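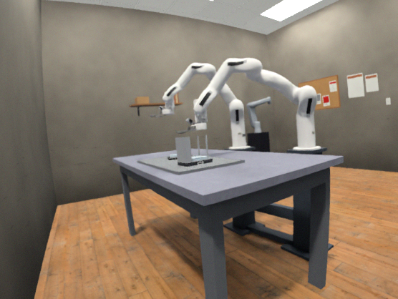 Week 2 handout: can a machine do the chores yet?

Short answer, so you can relax for the rest of the session: a few of them, some of the time, if somebody has tidied up first. The long answer is what the next two hours are for. I've written these notes the way I talk, so read them with a cup of tea and scribble on them.

Start with your own kitchen. Before next week I'd like each of you to pick one dull job you do at home (laying the table, pairing socks, putting the shopping away) and write down every single thing your hands do. I did this with putting cutlery back in its drawer and gave up on the second page! You nudge a fork round with your little finger while holding three others. You feel that a knife is the wrong way round before you look at it. All of that has to come from somewhere if a machine is to do the job.

Why factories got there first

People have been moving things about with machines on shop floors for a very long time, and the trick was nearly always to change the job until it suited the machine. The part arrives in the same spot, the same way up, every time. Nirnton, the packing firm I worked at before I taught, had a line that filled 1856 boxes a shift and I can remember exactly one serious stoppage in my last summer there. Lovely machine. It was also completely lost if you gave it a box that was slightly squashed.

Your kitchen drawer is a squashed box. So is your laundry pile. Keep that in mind whenever you watch a film clip of a robot folding a towel, and ask who put the towel there and how many goes it took.

Two arms or one?

We'll spend a good half of the session on this. One arm is fine for picking up and putting down. Plenty of chores want a second one, and it's often doing something boring like keeping the other thing still. Try opening a jar with one hand. Try putting a pillowcase on (I have, it's humiliating). With two arms on a table you get more reach and you can hold and work at the same time, but now they can also bump into each other, so somebody has to plan both paths together -- and that planning gets harder quicker than you'd expect.

Look at what a simple block asks of a pair of grippers. Standing up, it's tall and narrow, so a clumsy nudge tips it over. Flat jaws have to open wide enough, come in level and close evenly. If there's something low right beside it, the fingers may have no room on that side and you must come at it from another angle, or from the top. Then there's putting it down, which students always forget. Letting go badly knocks over just as many things as grabbing badly.

Practice in a pretend room

Most of the work you'll read about this term starts off in simulation. You build the table, the arms and the objects on a computer and let the program have as many tries as it likes without breaking anything. Karla Barrera's group ran 609 tries of one stacking task overnight, and the bill was a bit of electricity.

The catch is friction, mostly. Pretend blocks slide too nicely. Cloth is worse, and anything wet is worse again. When Karla moved her stacking program over to real arms it dropped from over 80 per cent to something she described to me as "not worth writing on the board". She got a fair bit of it back by making the pretend world messier: odd lighting, blocks of the wrong weight, a table at slightly the wrong height.

So where are we?

My own view, and you're welcome to argue with it in class: shop-floor jobs with known parts, yes, and have been for ages. Shop-floor jobs with mixed parts in a bin, getting there. Wiping a clear surface, fine. Clearing that surface first, no, or only very slowly with somebody watching. Anything involving a fitted sheet, ask me when I've retired.

Noemí Nava is coming in September to talk about the Londico warehouse trial, and she's much more hopeful than I am, so bring questions.

For next time

Your chore list, one side of paper at most. Mark the steps where you used two hands, and put a star by any step you did by feel. Read the Camacho notes up to the part on grasping (skip the sums if they frighten you, we'll do them together). If you miss the session, leave your list in the tray outside my office.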